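Über uns – Plustemik

Wir sammeln Beispiele. Für Roboter, die lernen sollen, wie man Dinge greift, zieht, abstellt. Angefangen 2 Leute in Lindalport, inzwischen 4. Büro klein, Rechner laut.

Was wir machen: Demonstrationen in der Simulation, von Hand gesteuert, nicht geskriptet. Tassen, Teller, Karton, Dose – Haushaltskram eben. Pro Auftrag meist 1000 Durchläufe, beim Projekt Skurnon warens 2580.

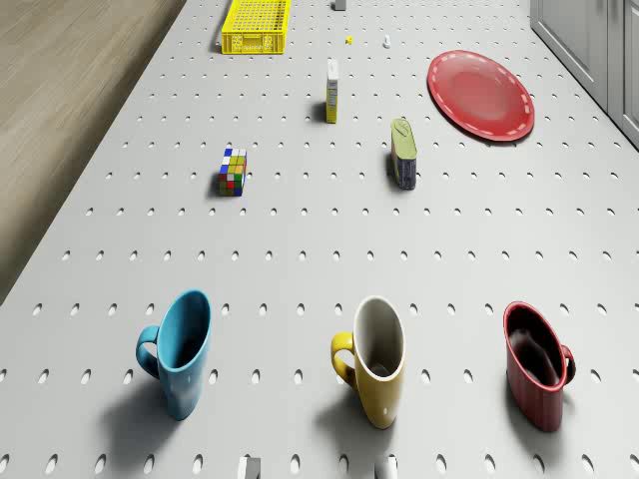 Gesteuert wird von Esi Tsikata und Abdul-Rahman Gyamfi. Vinzenz Prantl baut die Szenen und würfelt die Startpositionen neu. Benedicta Ametepe schaut jeden Durchlauf an und wirft raus, was nichts taugt. Fehlversuche heben wir extra auf, mit Vermerk, manche Kunden wolllen die auch.

Geliefert wird: Gelenkwinkel, Greiferzustand, Bilder aus mehreren Ansichten, dazu ein Satz in normaler Sprache, was die Aufgabe war. Format nach Absprache. Seit Juli läuft alles über Policarpio, unser eigenes Aufnahmetool. Noch etwas ruckelig. 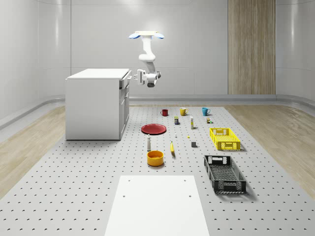 Huguette Lemaire schrieb uns, die aussortierten Durchläufe hätten ihrem Modell am Ende mehr gebracht als die sauberen, nur die Vermerke dürften gern ausführlicher sein. Machen wir – ab der nächsten Lieferung.

Anfragen bitte per Mail, Telefon ist selten besezt. Probedaten gibts kostenlos.

Stand: 09/08/2025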